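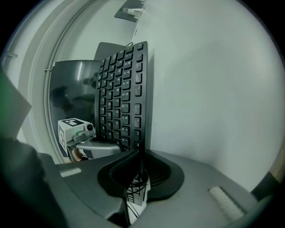 Ovar Lab Plans Its Gripper Budget

Dec 28, 2022

The Ovar handling lab has set aside $4000 for hand-held grippers and spare parts in the coming year. Half of it, $2000, will go to finger pads and cables. Everyday objects such as computer keyboards are part of the handling work, and the lab wants pads that can hold a thin edge.
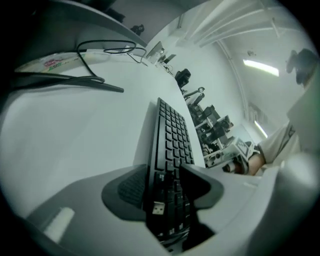
Fengying Cai would prefer to spend more on pads and wait with new grippers until June, as the price from Istus may change by then. Her request is for 35 pads of one type, so that every station can use the same part.

Two suppliers, Istus and Ruddock, were asked for prices. Ruddock offers delivery in 11 days, but its offer does not include cables.

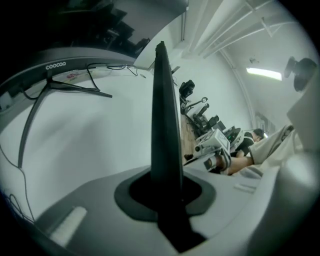

Repair is also in the plan. The lab will send worn parts to the workshop in Fulstead, and the cost of transport will be paid from the general account. Orders above the planned amount need a second signature.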